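Novelty-print bedding

Novelty-print bedding is a loose name for sheets, quilts and table covers printed with small repeated pictures, usually vehicles, animals and trees. It is sold mainly for children's rooms, though the name has no agreed meaning in the trade, and retailers apply it to almost anything with a giraffe on it.

Use

Such cloths often end up under food. Sellers present this as a virtue and claim that a busy pattern "hides" crumbs and marks. The claim is doubtful. A crumb on a white ground remains a crumb, and bread sheds a good many of them.

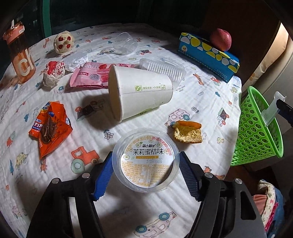 Torn bread, a paper cup on its side and a container labelled 茉莉蜜桔味 (jasmine and honey tangerine flavour) on a printed cloth.

Caoimhe Flanagan, in a survey of household textiles in Mundthorpe, listed 30 printed covers and found 4 still used only for their stated purpose. Her sample was small and drawn from one town, and it has been quoted more widely than it deserves.

Quilting

Quilted versions are said to keep cups and bottles steady. Flelance and Carrilho, two makers of such covers, both advertise this, and neither has published a test. Stitched padding gives an uneven surface, and a tall bottle is better stood on a shelf.
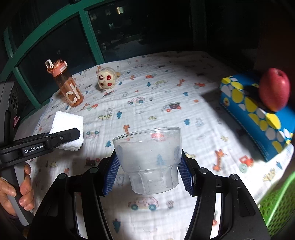
Quilted sheet with car, truck, giraffe and tree prints. An apple rests on the blue box, right; a soft toy lies near the orange bottle.

Washing

Grallik, a pattern catalogue, lists the vehicle-and-giraffe type as no. 2789 and calls it colourfast. The entry names no source.

See also: Quilt; Tablecloth; Textile printing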